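How to Make a Simple Propolis Tincture at Home

Propolis is the sticky, brown resin which bees collect from buds and bark and use to close small gaps in the hive. Many people take it in drops during the cold season, and preparing it yourself is not difficult. You only need patience, because the resin gives itself slowly to the alcohol.

What you need:
60 g of raw propolis, cleaned
300 ml of strong food-grade alcohol
One glass jar with a tight lid
Paper coffee filters
Small dark bottles with droppers

Put the propolis in the freezer for one night. When it is cold it becomes hard and breaks easily. When it is warm it sticks to everything, also to your fingers, and soap does not help much.

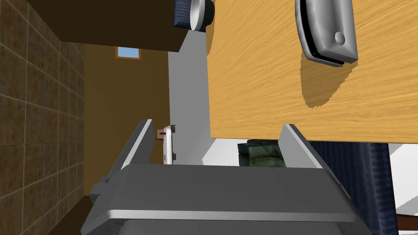
Florian Arnaud
Beekeeper and workshop teacher, Burnandale

Take the cold propolis from the freezer and crush it quickly inside a thick bag with a rolling pin. The pieces should be like coarse sand. Put them in the jar, pour the alcohol over them and close the lid well.

Keep the jar in a dark cupboard at room temperature. Shake it once a day for 19 days. I have also tried with only 5 days, and the liquid was pale and had a weak smell. If you forget one day, simply continue.

After this time, pour the liquid through a coffee filter. It passes very slowly, so leave it covered and come back later. Some wax will stay in the paper, and you can throw it away. Fill the dark bottles and write the date on each one. I prepare mine in April and they keep well until the next spring.

Before you use it, please test one drop on the inside of your arm and wait one day. A person who is allergic to bees, honey or pollen should not take propolis, and it is not for small children. If you take medicine or you are pregnant, ask your doctor first.

For cleaning the jar, use a little of the same alcohol and an old cloth.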